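Progress Report to the Curbridge Fund
Household Storage and Room Clearance Program, Narkside site
Submitted by Asnakech Tefera, Program Manager
26 October 2020

2 comments | 11 shares

This report covers the second funding period of the program and is submitted under the terms of the grant agreement. It describes the work completed in the shared room at Narkside, the condition of that room at the time of writing, and the work that remains.

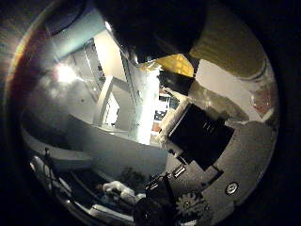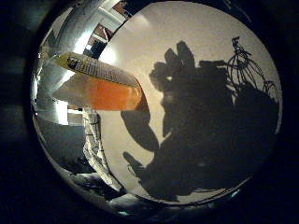
The grant was awarded to bring a neglected shared room back into daily use by the residents of the building. At the start of the period the room served as overflow storage for the apartments above it. Access to the shelving was blocked, cleaning products were kept wherever there was space, and the tabletop could not be used for any purpose other than holding boxes. The original proposal set out three stages: sorting and removal, safe storage of liquids and household products, and the return of the room to residents. The first stage is complete. The second is well advanced. The third has not begun, and a revised date is proposed below.

Sorting and removal

Residents were given notice in writing and asked to claim any items they wished to keep. Claimed items were returned to their owners or labeled and set aside. Unclaimed items in good condition were passed to Mustitz, which collects household goods for resale. Items in poor condition were sent for disposal through the building's regular service. In total, 80 boxes were opened and sorted, compared with an estimate of 30 in the proposal. The difference was caused by a closet at the back of the room that had not been inspected before the application was made. We regret that this was not identified earlier, and the inspection checklist has been changed so that all closets are opened before a budget is prepared.

The larger number of boxes extended this stage by nine working days. No additional funds are requested for the delay. The extra hours were met from the amount set aside for van hire, which was not needed in full once Mustitz agreed to collect from the street entrance.

Storage of liquids and household products

The second stage has required more care than expected. Many of the bottles found in the boxes were partly used, and a number had lost their labels. The program adopted a simple rule. Any bottle with a complete label is kept upright, grouped by type, and entered on a written list. Any bottle without a label is treated as unknown and sent for disposal without being opened. Bottles with damaged or faded labels are held apart until the contents can be confirmed from the original packaging or from the resident who left them.

This rule has worked well in practice -- though it is slow. Staff report that small print is the main difficulty, particularly in the evenings. We have purchased two desk lamps and a magnifier from the equipment line, and both purchases are recorded in the attached statement.

A spill tray has been ordered from Kuruc for the lowest shelf. Delivery was delayed by the supplier and is now confirmed. Until the tray is in place, liquids are not to be left on that shelf overnight. A notice to this effect has been posted inside the door, and residents have been reminded of it by letter.

Condition of the room

The walls are sound and do not need repair. They will be washed once the remaining products have been put away, and a single coat of paint is planned if the budget allows. The color has not been settled. Residents were asked for their preference and most of those who replied asked for something light, given that the room does not get much sun in winter.

The main lighting is uneven. Residents who intend to use the table for sewing and paperwork have asked for better light at that end of the room. An electrician has visited and has quoted for one additional fixture. The quotation is within the contingency and, subject to the Fund's approval, the work will be scheduled before painting.

The shelving will remain where it is. An earlier plan to move it to the opposite wall was dropped after residents pointed out that it would narrow the way through the door for anyone using a stroller or a walker.

Participation

Of the households in the building, 20 have taken part in at least one sorting session. Attendance was strong at the beginning and lower in the later sessions, when the work was mainly reading labels and writing lists. Sessions were kept small to allow for distancing, and masks were required throughout. Two planned sessions were canceled and were not replaced.

Several residents have asked whether the room could be opened early on a limited basis. We have declined these requests for the present. The spill tray, the fixture and the final list of stored products should all be in place first.

Budget

Spending to date is within the approved total. The van hire line is underspent and the labor line is overspent by a smaller amount. About 30 percent of the contingency remains uncommitted after allowing for the electrical work. We request permission to move the remaining van hire balance to materials, to cover paint and shelf liners. A full statement is attached as a separate document.

Revised schedule

The proposal gave the end of this year for the return of the room to residents. We now propose January. The change reflects the additional sorting, the late delivery from Kuruc, and the limits on the number of people who may work in the room at one time. We do not expect a further change -- but we will inform the Fund promptly if the electrical work cannot be completed as quoted.

Matters for decision

The Fund is asked to approve the transfer between budget lines, the electrical quotation, and the revised date. A reply before the next reporting period would allow the electrician to be booked without losing the quoted price.

Questions concerning this report may be addressed to Asnakech Tefera at the Narkside office. The product list is kept on site and can be inspected by the Fund on request.

This website uses cookies to improve your experience. By continuing to browse you accept our use of cookies. Accept | Manage settings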